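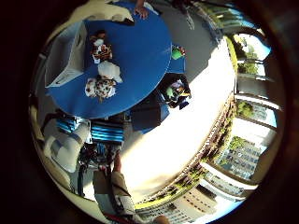
Which grippers did you compare? Two sets of fingers, the Stirkico and the Miltton, same wrist camera for both, same arm controller (Segura). Test is plush toys off a round blue table and into the open white box. Soft things only this round. Hard parts were April, seperate page.

Why plush toys?
They squash. Grip force that works on a block does nothing useful on a toy, and fur hides the edges from the camera. The spotted one is a pain, dark patches look like gaps to our segmentation.

How many tries per toy?
66 per finger set. Yes it took a while.

Do the pads matter?
More than the motors, in my opinion. Smooth pads slide on long fur. Try a rubbery one before you buy a stronger gripper.
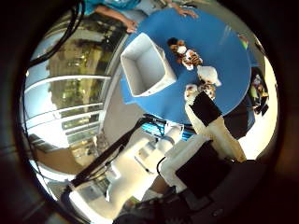

Reaching for the spotted toy, black finger pads in view.

Can I use a different camera?
Sure, if it's small and wide. Wide lens bends everything so recalibrate after every mount change. Skip it and your grasp point drifts near the edges. We lost 5 runs that way.

What about bright windows?
Problem. White fur near glass washes out. Lock the exposure, don't leave it on auto. Blinds if you have them.

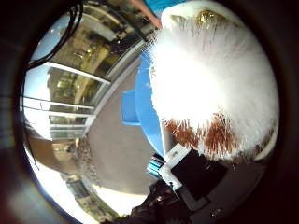 Candela Cuesta
Gripper testing and support

Fluffy toys up close, any advice? Once long white fur fills the view the depth estimate is junk, so plan the grasp from further back and close on a timer. Look for one thing that stands out, a brown band or a shiny spot, and track that.

Does Prundent software work with both?
Version 6 and up. On 5 the Miltton connects but wont report force.

Cable tips?
Leave slack at the wrist. Run every joint to its limit by hand first, then clip.

Where are the numbers?
Results sheet, updated 13 Aug 2023. Tab 8 is the raw log, messy, sorry.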